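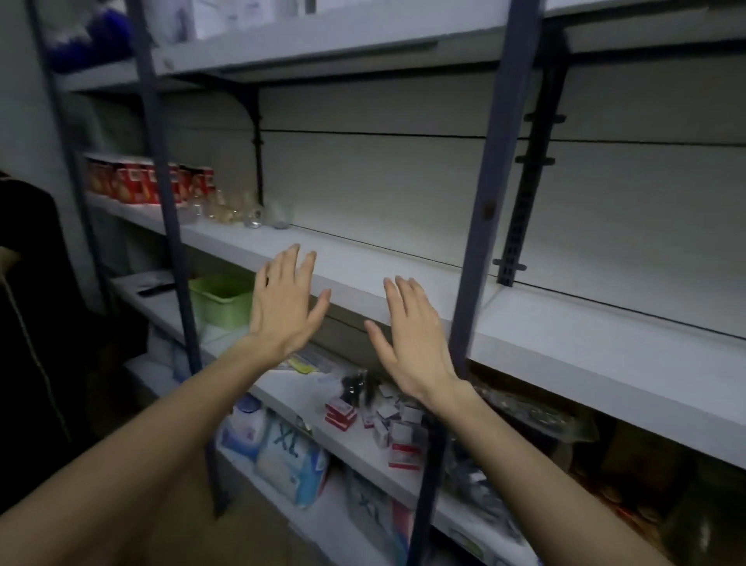
About Sarkitz

Sarkitz is a small school for people who want to teach machines to do chores. We mean the dull ones: putting the shopping away, straightening a shelf, finding the right box of tablets behind the wrong one, wiping a counter, folding a towel. We run courses, we keep a workshop full of ordinary household stuff, and we spend a great deal of time arguing over whether a machine can really do any of it yet.

Our short answer is "some of it, on a good day, slowly." We love the long answer, and most of this page is the long answer.

How we started

The school grew out of an evening class in basic automation. It was meant to cover timers, sensors and small motors, and for a while it did. Then a student asked whether the arm we used for moving blocks could put away groceries. We all said sure, how hard can it be, and gave up the rest of the term to finding out. The arm managed blocks beautifully. It could not manage a bag of rice. It squeezed a carton until the corners folded in, and it had no idea what to do about a clear jar standing in front of another clear jar (we have since learned that clear jars are a subject all to themselves).

We had more fun that term than in all the ones before it, so we kept going. The timers and motors are still taught, by the way, and they are still a good way in.

Where we are now

We have 2 teaching rooms and a workshop on the ground floor of the old Flonberg building. The workshop is laid out as a kitchen corner, a laundry corner and a run of storage shelves, plus a packing bench for the shop-floor course. Our collection of practice objects stands at 2539 items as of the last stock check, and yes, every one has a number. It includes soft things, slippery things, see-through things, things that rattle, and a good many lids. Families of past students keep bringing us more. If you have a strange-shaped bottle you were going to recycle, we would be glad to have it!

This year we have 141 students enrolled across all courses. Some are engineers by trade. Plenty are not. We've had nurses, a piano tuner, several retired machinists and a pair of sisters who ran a corner store, and the store owners knew more about stocking a shelf than anything in our course notes. We rewrote the notes.

Can machines do chores yet?

People ask us this at every open house, so we may as well put down what we think.

Machines are very good at one thing done over and over in the same place. A shop floor can be arranged so that the part always arrives facing the same way, and then a machine will beat a person all day long. Our packing bench is set up like that, and beginners can get it working in an afternoon. It's a great feeling.

A home isn't arranged for anybody's arm. Take a storage shelf. A person walks up and reaches in with both hands. One hand holds a bottle steady or nudges it aside while the other goes past it for the box at the back, and the person is probably thinking about dinner. They feel the box before they can properly see it. If the light is poor, they carry on anyway. They know that a plastic bag will slump, that a big soft package can be shoved and a glass jar can't, and that the small cartons will fall over if you pull from the bottom of the stack.

Every piece of that is a lesson in our second course, and the lesson on reaching past one thing to get to another takes two full weeks. Students come in thinking it will be the easy part. By the end they are staring at their own hands in the supermarket. We get emails about it.

So where do things stand? In our workshop, a boxed item on an open shelf with room on both sides is fine. Cartons in a neat row are mostly fine. Bottles depend on the bottle. Bags are poor, though much better than they were a couple of years ago. Clear containers in dim light are still bad, and a mixed shelf that a real household has been using for a month is where we all go quiet and start taking notes. We find this thrilling. There is so much left to do, and you don't need a huge laboratory to have a go at a piece of it.

What we teach

First Steps covers motors, sensors, simple grippers and enough programming to make them behave. No background needed.

Shelves and Drawers is the course described above. Bring patience and short sleeves.

Soft Things covers towels, bags, clothing and wipes packs. It's our newest course and it changes every time we run it.

The Packing Bench is for people who work in small shops and want to know which jobs are worth handing over. Quite often the advice at the end is to move a table and leave the machine for later, and we're happy to give it.

Who we work with

Vutora lends us arms and repairs them with great good humor. Sosa, the household goods wholesaler down the street, passes us dented and discontinued stock for practice. We don't sell equipment, and students are free to bring whatever they already own.

Visiting

Open house is held every May, when the workshop is full of projects and you can try your hand at the benches. Outside of that, write to the office and we'll find a time. Children are welcome in the kitchen corner with an adult. There is step-free access from the parking lot side, and the coffee is free, though you will have to pour it yourself for now.

Page last updated 14 August 2019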